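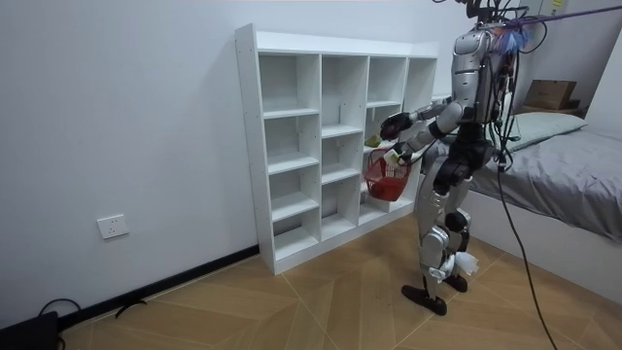

Humanoid on its tether at the bookcase, red basket in one hand.

Shelf-and-basket test

The shelf-and-basket test (some people just say "the basket run") is a way of comparing robot hands on a walking humanoid. One hand holds a small basket by its handle, the other goes into an open cubby after something light, and you see how the two get along. I keep this entry for the Dernness wiki, so expect my opinions mixed in with the facts!

Origins

I started with a tabletop version at Dernness, with the arm bolted down, and it flattered every hand I tried. A bolted arm doesn't sway. Put the same hand on a robot with legs and the whole body shifts when it reaches, so a grasp that looked great on the bench can miss by a finger's width. I moved to a furnished room in March and never went back to the table.

Setup

You need a bookcase with open cubbies, a basket with a thin handle, and enough floor for the robot to shuffle its feet. The overhead strap stays on the whole time. I leave it a little slack, because a tight one props the robot up and you end up grading the strap. Fruit makes a good target -- it's round, it rolls, and the skin shows every mistake. My rule is 3 tries per cubby before swapping anything, and the basket starts out in the same hand each time. 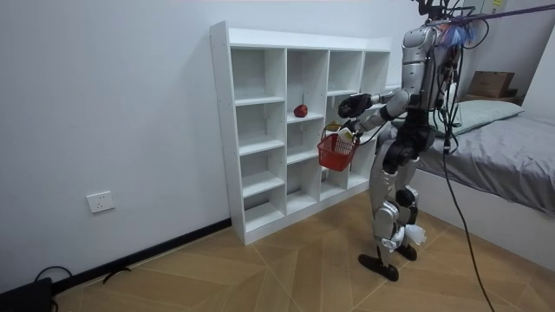 The reach itself is usually fine. What gives me trouble is the opening of the hand once it's level with the shelf, since a wide spread can knock the divider and a narrow one just pushes the fruit toward the back.

Hands compared

The Gellel hand is the one I'd give a beginner. It closes slowly, it's forgiving about angle, and I've put some 3000 grasps on mine with only a cable change. The Nunisach is quicker and much better with thin handles (it really does hang on to a basket), but it squeezes harder than I'd like, and I've bruised a lot of apples with it. I cap it at 450 on the controller's own force scale, which has no units that I've ever found.

Controllers

Từ is the controller I use for both arms. It has 4 grip presets, and I only ever touch the two softest. Its best trick is holding one wrist steady while the other arm moves -- older versions let the basket swing like a bell. Camera lag is still a sore point, and I haven't settled on a fix.

See also: Tether slack; Handle grasps; Bench test (Dernness)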